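Nendurdale Polo Club
Pre-Match Ground and Equipment Inspection, Main Field
September 2025
Form 2305, with inspector's comments

Status codes: OK, meets requirement. R, repair before play. M, monitor and recheck at the next inspection.

1. PLAYING SURFACE

1.1 Divots filled and tamped after last chukker play – OK
Comment: Fill mix has settled well in front of the east goal. West end was filled more recently and is still slightly proud of the turf.

1.2 Surface free of holes, stones and exposed irrigation heads – R
Comment: One sprinkler head near the 40-yard line, north side, does not retract fully. Isolate and cap before any pony goes on the field. Do not mark it with a cone and play around it.

1.3 Firmness – OK
Comment: Probe readings even across the center. Softer along the south boards where the Cendon drain runs. No irrigation within 15 hours of throw-in.

1.4 Mowing height – OK

1.5 Line markings visible from the saddle – M
Comment: The 60-yard line is faint. Acceptable for practice chukkers, remark for the tournament.

2. GOALS AND BOARDS

2.1 Goal posts break away on impact – OK
Comment: All posts tested by hand at the base. Padding on the west pair has been replaced.

2.2 Post sockets clear of soil and water – OK

2.3 Sideboards upright, pinned and free of splinters – R
Comment: 3 board sections on the south side have loose pins. One has a split along the top edge. Replace the split section; a repair with screws is not accepted because the screw heads can cut a fetlock.

2.4 Safety zone behind each goal clear of vehicles and trailers – OK
Comment: The rope line at the west end was moved back after the last inspection. Leave it there.
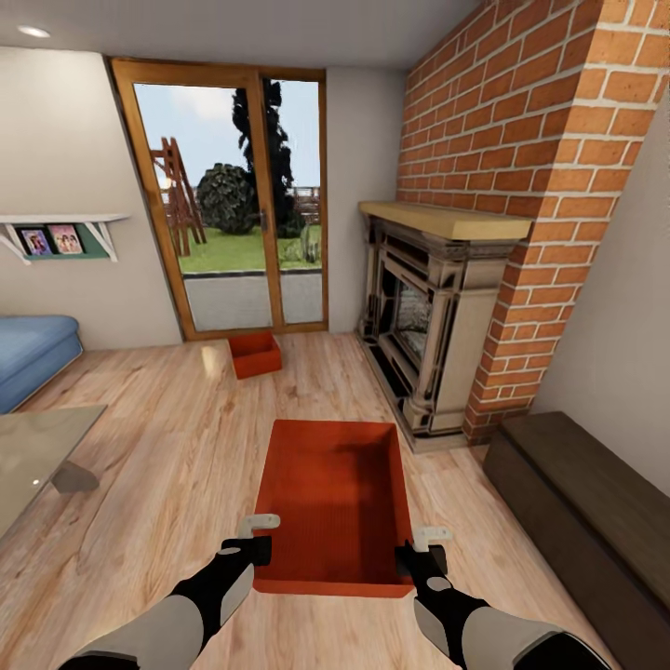

3. PONY LINES AND WARM-UP AREA

3.1 Tie rails secure, no sharp edges – OK

3.2 Spacing between strings adequate – M
Comment: Enough for two teams. When three teams play an American-system round, the visiting string ends up too close to the trailer lane. Use the overflow rail.

3.3 Water available at both ends of the lines – OK
Comment: Troughs scrubbed. Hose at the north end has a slow leak at the coupling.

3.4 Warm-up area separated from spectators – OK

4. TACK CHECK (sampled at the lines)

4.1 Girths and overgirths sound, stitching intact – OK
Comment: One overgirth rejected for cracked leather at the buckle and taken out of use.

4.2 Tails tied, leg wraps or boots on all four legs – OK

4.3 Helmets within service life, chin straps fastened – M
Comment: Two older Moroz helmets have worn harness padding. Shells show no damage. Owners advised to replace the padding.

5. MEDICAL, VETERINARY AND COMMUNICATIONS

5.1 Ambulance access gate unlocked and unobstructed – OK

5.2 Veterinarian and horse ambulance confirmed for match day – OK

5.3 Field screens available – OK
Comment: Stored behind the scoreboard with the poles. Poles must stay with the screens.

5.4 Umpire and timekeeper radios tested – R
Comment: Taltel handset at the timekeeper's table loses signal when the PA is switched on. Change the channel and retest with the PA at match volume.

RESULT
Field is not released for play until items 1.2, 2.3 and 5.4 are closed and signed. Monitor items carry over to the November inspection.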